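How many demos before you let yourself train?
Dridar Forums > Manipulation > Data collection

oltengate_ops
Jul 25, 2023

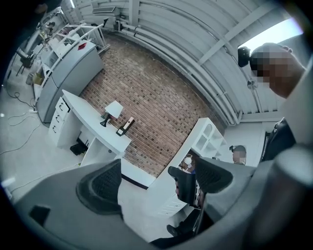
We have 300 demos with the handheld gripper and I have been told by people who don't have to hold it that this is "a start." The task is putting small household items away. Pick the thing up, put it where it goes, let go, back off. My forearm has opinions about this.

My actual question: a chunk of our episodes have a lot of nothing in them. The operator picks the thing up, somebody asks them something, they swing around to answer, and now the wrist camera has four seconds of ceiling and coworkers. Do you trim those, toss the whole episode, or leave them in and call it diversity?

Naa Darko on our side wants to toss them. I would like to keep them, mainly because I recorded most of them.

nutsugah
Toss them. Next question.

Longer version: the policy learns what you show it. If one episode in every 15 has a tour of the rafters in it, you'll get an arm that stops now and then to admire the rafters. We had one that paused halfway to the bin every single time. We spent a week blaming the controller. It was me, drinking coffee.

ulier_bench
Disagree with nutsugah, which I do on principle but also here. Trim, don't toss. The grasp at the beginning is good data and so is the release at the end. Cut the middle, save two shorter episodes, move on with your life.

Also, those wide angle shots are good for something. If your tracking comes from the camera, a view with a brick wall and some furniture in it gives it plenty to hold on to. Ours gets lost over a bare tabletop and then reports that the gripper has left through the floor.

nutsugah
Splitting is fine if your task label still means anything afterward. "Put the cup away," part one of two, in which the cup is not put away. Enjoy.

ulier_bench
So relabel it. It's a text field. It won't fight back.

oltengate_ops
It might, the way our tool is set up. Changing a label after upload takes 7 clicks and one of them is "Are you sure?"

bmensah
Bernice Mensah here, I run collection for a small group and have to read threads like this one before lunch.

Before you argue about trimming, look at why the operator is turning around. If people are standing close enough to be in the wrist view, they're close enough to talk to, and they will. We put a strip of tape on the floor and a rule that you don't speak to whoever is holding the gripper. It was ignored for a month. Then we made the person who interrupted redo the episode, and it became the quietest room in the building.

Second thing, blur the faces before anyone outside the team sees a clip. It looks like you already do. A lot of posts here don't.

oltengate_ops
We do, automatically on upload. It also blurred a wall clock once, so I assume it's working hard.

The redo rule I like very much. I can already think of who it will apply to.

pgrip_lurker
Can I ask the dumb question. Why not leave the messy ones in and let more data wash it out? I keep reading that scale fixes everything.

nutsugah
Scale fixes it for people who have scale. This person has 300 demos and a sore forearm.

ulier_bench
We agree, mark the date.

For what it's worth, pgrip, we tried it. Same task, one run with the idle parts in and one with them cut. The cut one was better at the handoff and the other one dawdled. It was a small test on one arm, so don't build a church on it. I'd still cut the idle parts first and decide about adding data later.

pgrip_lurker
ok but "dawdled" is not a metric

ulier_bench
Come watch it. You'll want it to be one.

bmensah
One caution on cutting. Don't cut the recoveries. If the operator fumbles the thing, regrasps and carries on, that's worth more than another perfect pick. We had a very tidy person cleaning our set last November and she removed every fumble. The robot had beautiful manners, and the first time something slipped it kept carrying nothing to the shelf with great care.

nutsugah
Seconding this, annoyingly.

oltengate_ops
Okay. Plan: cut the chatting, keep the fumbles, relabel by hand, tape on the floor. Naa says she can live with it provided I do the relabeling. I've done two. I also found an episode where I apparently put the gripper down and left it recording through lunch, so that one goes.

nutsugah
Toss or trim?

oltengate_ops
Toss. I have some dignity.

ulier_bench
Check the first few seconds before you delete it, there might be a good grasp in there.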